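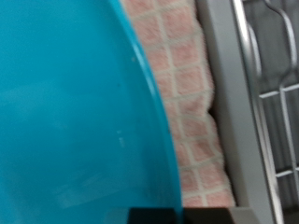 2020-02-01, Saturday, kitchen corner

Quiet building, so I got the whole afternoon on the wrist camera and nobody wanting the sink. The job is still the same one: collect enough drives of the arm around the dish area that Furtună (the new policy, for anyone reading this who missed the naming argument) stops being scared of shiny things. We have 2,276 episodes on the server now, counting today, and I'd guess the shiny ones are still too few. The close-ups worry me most. When the teal plastic fills most of the view like that, all the policy really gets is one long curved rim, a strip of the pink checked cloth and a bit of wire rack on the far side, and it has to work out where it is from that. I think it can! But it needs to see a lot more of them.

I did 34 episodes before my wrist started complaining. Two of them I threw out on the spot, one where I hit the stop pedal with my heel and one where the recorder never started (my own fault, I was looking at the wrong light). The rest are uploaded under Ulgate, folder "kitchen close", and I've put "blur" in the notes column for anything where I moved fast. Please don't filter those out yet! I know the old Grovolton script drops anything it thinks is smeared, and last November we lost a whole day's worth that way before anyone looked. A doubled edge on a wire is what the arm is going to get when it's really working, so I want it in there.

Things I changed today, so I don't have to dig for them later:

Speed cap on the teleop handle is up one notch. Feels much nicer, less like stirring cement. If you hate it, the setting is in the same file as before, just put it back when you leave.

I started every episode from a different place. We'd all got into the habit of starting from the home pose, and you could see it in the plots, a fat stripe of identical first seconds. Now I nudge the arm somewhere silly, let go, wait a breath, then hit record. It's a bit slower but I got used to it after half an hour or so.

Labels are "approach", "contact" and "leave". I dropped "hover" for today. I could never decide when hovering began and I suspect the rest of you couldn't either, judging by how differently we all used it.

Anca Bogdan asked on Thursday whether we should be wiping things down between episodes. I'd say leave them. There are some whitish specks on the teal plastic, scuffs or dust or dried drops, I can't tell which from the footage, and I like having them. A perfectly clean surface gives the depth estimate nothing to hang on to, and real kitchens are speckly anyway.

Training run kicked off at the end of the day, 30 epochs, same settings as last time except for the new data. It's on the slow machine, so don't expect numbers before Monday. The Drirnutetti box was free but the fan is making that noise again and I didn't want to leave it on by itself overnight.

Still to do: swap the frayed cable tie by the elbow, order pedals with a guard, find out why the clock on the recorder drifts.

Get notebook entries by email once a week. Enter your address to subscribe. You can unsubscribe at any time.

3 comments

Anca Bogdan
Fine on the specks, you win. Can we at least write down when somebody does wash something? I'd like to be able to split on that later.

pedalguy
Guards are in the second drawer under the bench, bought them ages ago and forgot to say. Sorry about your heel.

m.
+1 for killing "hover". Are you going to relabel the old ones or just leave them mixed?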